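From: Damian Tomaszewski
To: Vinatness list, small arms and learning
Subject: Re: [vinatness] How many episodes for one pick and place task?

Maja Szewczyk wrote:

> Hello all,
> We are starting with the same type of printed arm and want to teach
> it one simple task before the students come back in June. I read
> in the archive that some of you recorded 50 episodes and were happy,
> and others recorded 500 and were not. What is the difference? Also I
> would like to know where you put the cameras, and how you decide
> where an episode ends. We have one table and two cameras.
> Thank you, Maja

Dear Maja, dear list,

I can answer for our group only. We do the cube and box task, on one table in the open office at Trodholm. Bogdan Zieliński does most of the recording with me, and Cyprian Wysocka looks after the files. Please excuse my English, I try to be exact.

First, the number. We made 50 episodes and trained on them, and the result looked good to us for one afternoon. Then Bogdan moved the box by the width of a hand and the arm went to the old place every time. All 50 episodes had the box on the same spot, so there was no reason for the policy to look at the box. We now have 200 episodes, with the box and the cube both moved between recordings, and these 200 are much more useful than the first 50. I think this is a large part of the difference you read in the archive. When somebody writes only the number, you should ask him what changed from one episode to the next.

The start of an episode for us is cube on the table, gripper open, arm folded up near the box. We keep the office lights on and we leave the chairs as people leave them. 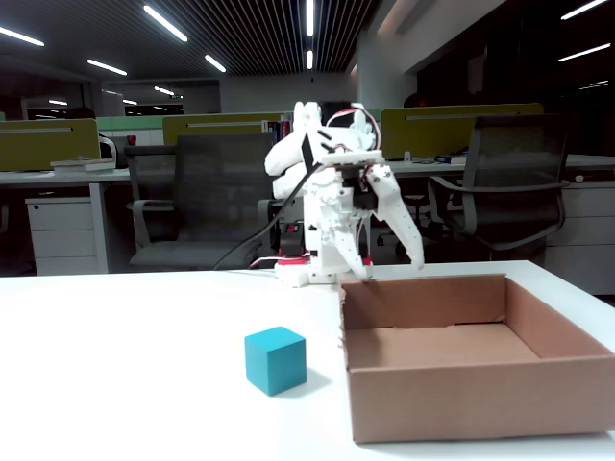
Front view, cube still on the table, box empty.

We had a discussion about the background. Damian Kaczorowski wanted a white sheet behind the table, because in the front view a big part of the picture is desks, chairs and ceiling lamps. I was against it. The arm will work in this office afterwards, and I prefer that the model sees the office from the beginning. We made a small comparison without the sheet and with the sheet, but it was too small to say anything, so I do not report it here. If somebody on the list has a proper comparison, I would be glad to read it.

Now your question about the end. In our first recordings the operator pressed the stop key when the cube was in the box, and each of us had his own idea of when this is. I stopped early, Bogdan stopped late. In training this is not nice – the last part of the episode is different for each person, and the arm learned to hesitate over the box. Our rule now has two conditions. The cube must lie on the floor of the box, and the gripper must be open and away from the cube. Only then we press stop.

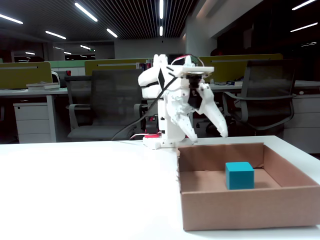

Same front camera with the cube in the box, fingers open near the back left corner.

You can check this rule from the front view in most cases, but not in all. The front wall of the box is between the camera and part of the floor. If the cube lies close to this wall, the front camera can lose a piece of it, and later the person who checks the files cannot be sure. For this reason we look at the second view also. With two cameras I would put one low in front and the other one higher, looking down at the box. In the higher view the floor of the box is easy to read, and you see the cube and its distance to all the walls.

One warning about the higher view. Our table is white and shiny enough to give a bright spot from the lamps. We let this stay, but we fixed the exposure by hand, otherwise the brightness changes when the arm moves. Before that, Cyprian had to throw away a complete set in which the colour of the cube was jumping.

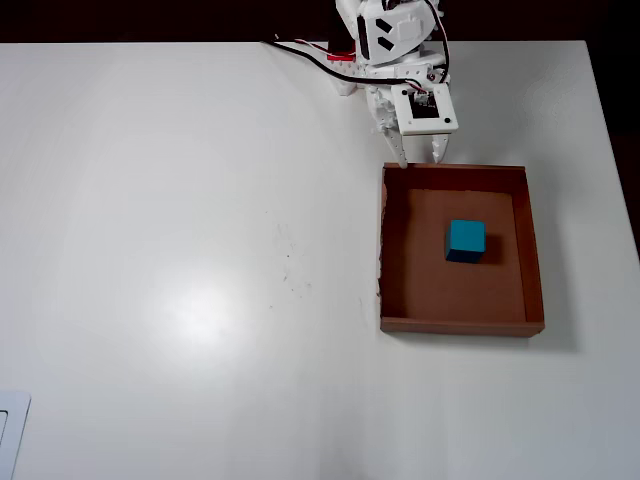

What we write down for each episode

Cyprian made a small text file which lies next to each recording. He called the script Jurix and it is not beautiful, but I can send it to you. It keeps these things:

Name of the operator. We can see later if one person moves much faster than the others.

Position of the box, by a letter. We have a paper plan of the table for this.

Position of the cube at start, from the same plan.

Result, as yes, no or unclear. The unclear ones are looked at by a second person in the same week, and after this nothing may stay unclear.

Remark, if there is one. For example: cube touched the wall first, or somebody walked behind the table.

We keep the failed episodes in a separate folder. For the moment we do not train on them. Makowska, where Damian K. worked before, did mix them in with a label, and he says it helped, but I did not see the numbers myself.

I would also advise you to stop after 20 minutes of operating and change the person. When I am tired my movements become short and nervous, and I find this again in the behaviour of the arm. Our plan is to go up to 500 episodes with a second box of a different size, and we will stop to train on the way. I do not believe we need 1000 for such a task, but I was wrong already about the 50.

Two questions back to you. Do your two cameras record at the same rate? And will the students operate the arm themselves, or only one trained person? If it is the students, I would give each of them a practice round that is not saved.

With best regards,
Damian Tomaszewski
Trodholm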